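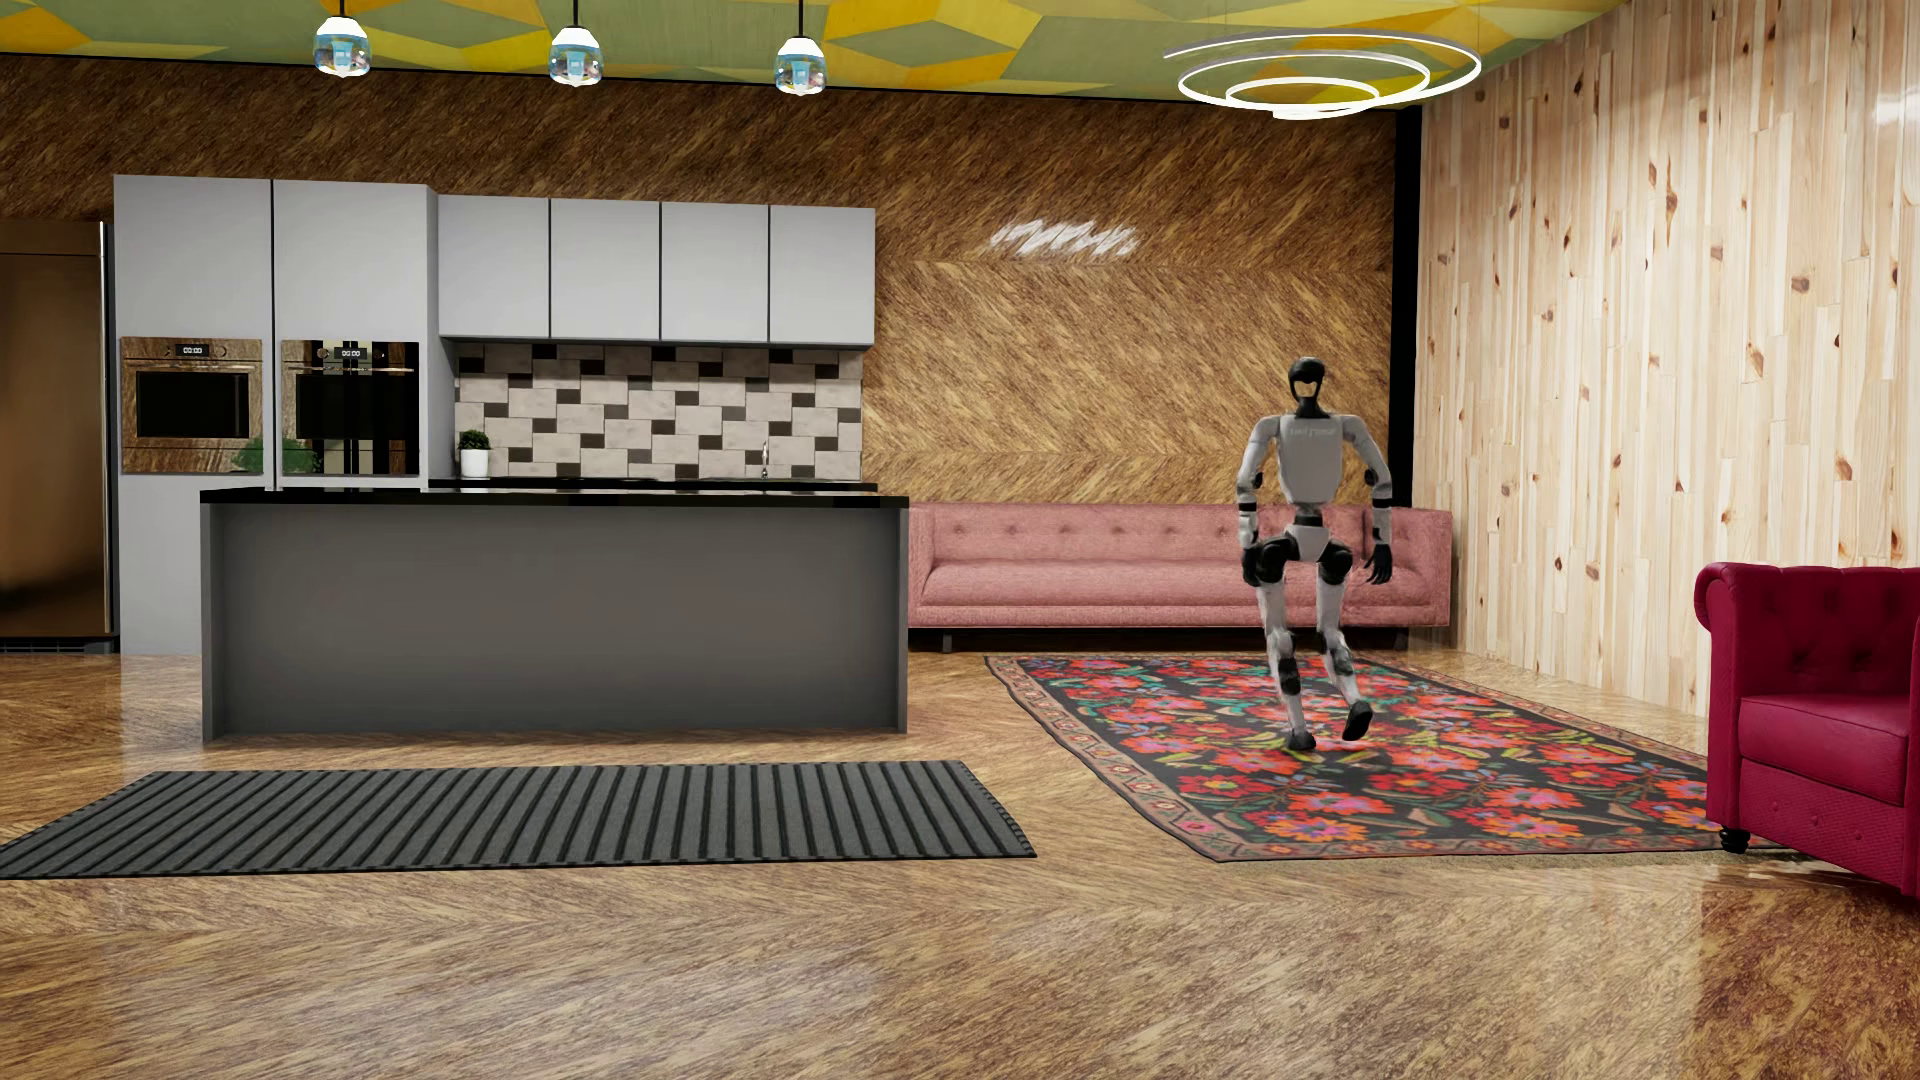 Community > Work Life > Automation on the Job

Ask Browse Topics Sign in

Moved from room turnover to reviewing robot runs – how do I learn this without driving my crew crazy?

Taner Ekinci

I've spent most of my working life turning over furnished apartments for Plomwood, and since July four of us from the cleaning side have been sitting at desks instead, going through simulated walks in a program called Tridwood. The idea is that robots will do the evening rounds in the real apartments someday, and the company wants people who know the rooms to say what looks wrong. I like the idea very much! But I'm slow. Take the apartment with the pink sofa, where the robot is in the middle of a step on the flowered rug, one foot planted and the other tilted. I can stare at that foot for ages and still not know whether I should flag it. There's a long dark mat by the kitchen island too, and then bare floor before the rug, so that's a lot of edges for one walk. We're given 300 runs a week to share and I'm always the last one done. The younger two are kind about it, but I can tell they're picking up my share. Also (and maybe this is a separate question) our job titles haven't changed, and I wonder if they should.

Cloltberg_Nights

Hi Taner, and welcome to the desk side! I came over from night cleaning at a hotel two years ago and I felt exactly the way you do. It took me a whole season to stop feeling guilty about sitting down. My best advice is to look at the room by itself before you watch anybody walk through it. I keep a notepad and write down whatever would have bothered me with a vacuum in my hand, and then I only slow the run down at those places.

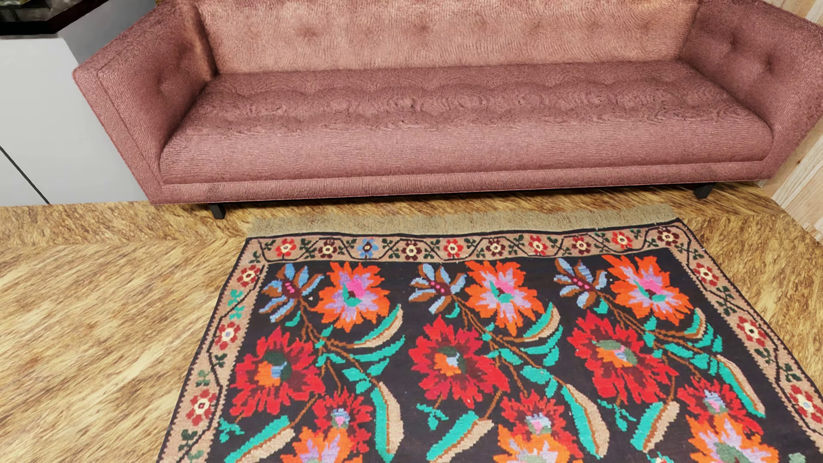 Rugs were my weak spot, so I'd start there. A busy pattern pulls your eye to the middle, and for foot placement I care much more about the borders. With a rug like your flowered one, I'd write down the fringe on the sofa side first, then the side borders, and after that I'd let all those big red and orange flowers go. The sofa stands on short legs, so I'd add a note for the low gap under the front – anyone who has fished a remote out of one of those knows why. Two or three notes like that and you'll find the runs go by much quicker.

About the tilted foot: a foot in the middle of a step is going to be tilted some of the time. Watch the steps before and after it and flag it if the landing looks off to you. If you aren't sure, flag it anyway and write "not sure." The people who build these things would much rather read that.

As for your crew, we started splitting our list by apartment so each of us got to know a few rooms really well. Nobody had to carry anyone after that. It might be worth bringing up over coffee.

mrs_soylu

Get the title thing in writing. My husband did 664 hours of this kind of work at his warehouse and was still on the books as a packer, so when the raises came around he got the packer raise. Ask now while they need you.

dustpan_dave

do they let you speed up the playback? ours does

Taner Ekinci

Thank you all, this is so helpful. Yes Dave, it speeds up, I was just scared to touch it. I'm going to try the notepad tomorrow and talk to our supervisor about the title before the next schedule goes up.

Contact us | Copyright Community Help Pages | Back to top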